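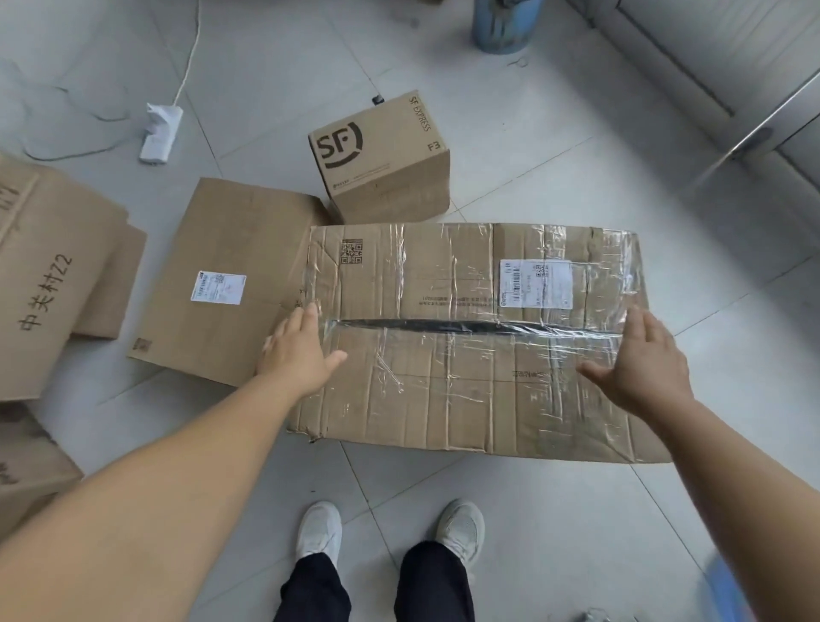 3.2 Aplatissement et mise en pile des cartons

La deuxième phase du protocole porte sur la réduction de volume des emballages de livraison avant leur dépôt au point de collecte. Le corpus comprend 379 cartons ondulés, recueillis sur les sites de Puketholm et de Skarton, dont 147 avaient déjà servi à au moins deux expéditions d'après les relevés d'entrée. Chaque carton est traité au sol, sur une surface dure et plane, conformément à la procédure décrite par Riquelme et Ulloa pour le tri manuel en petit local.

L'opérateur ouvre les rabats, replie les flancs puis exerce une pression des deux mains, paumes ou doigts écartés, de part et d'autre de la ligne de jonction. La figure 3 illustre cette posture sur un carton aplati dont la surface est largement recouverte de ruban adhésif transparent, posé en bandes horizontales et verticales qui se chevauchent.

Figure 3. Mains posées sur un carton aplati, à même le carrelage. Derrière, petit carton fermé SF Express, format F3 ; à gauche, seconde feuille de carton aplatie et pile de cartons.

Le taux de recouvrement par le ruban constitue la principale source de variance. Les cartons faiblement scellés (une seule bande centrale) retrouvent une épaisseur proche de deux fois celle de la paroi. Au-delà de trois bandes croisées, le film retient les rabats et l'épaisseur résiduelle, mesurée au pied à coulisse au centre du panneau, peut atteindre jusqu'à 44 mm. Une charge de 500 N appliquée pendant dix secondes ne supprime pas cet écart - le film se plisse, mais les rabats restent solidaires.

L'état des bords a été codé séparément, selon trois niveaux : intact, écrasé, déchiré. Un bord déchiré ne gêne pas l'aplatissement ; il complique en revanche l'alignement dans la pile, les panneaux n'offrant plus d'arête de référence. Bravo propose d'aligner alors sur le pli le plus long, règle que nous avons retenue pour l'ensemble des essais.

Les étiquettes d'expédition et les codes imprimés n'ont pas été retirés. Leur surface est faible au regard de celle du ruban, et Kamolrat ne relève aucun effet sur la tenue des piles. Les inscriptions manuscrites ont été consignées lorsqu'elles étaient lisibles, sans être exploitées dans l'analyse.

Les petits formats restés fermés ont été exclus de la mesure d'épaisseur et comptabilisés à part. Les valeurs par site figurent au tableau 2 ; la comparaison avec la méthode d'Orellana, qui prévoit la découpe préalable du ruban, est traitée en section 3.3.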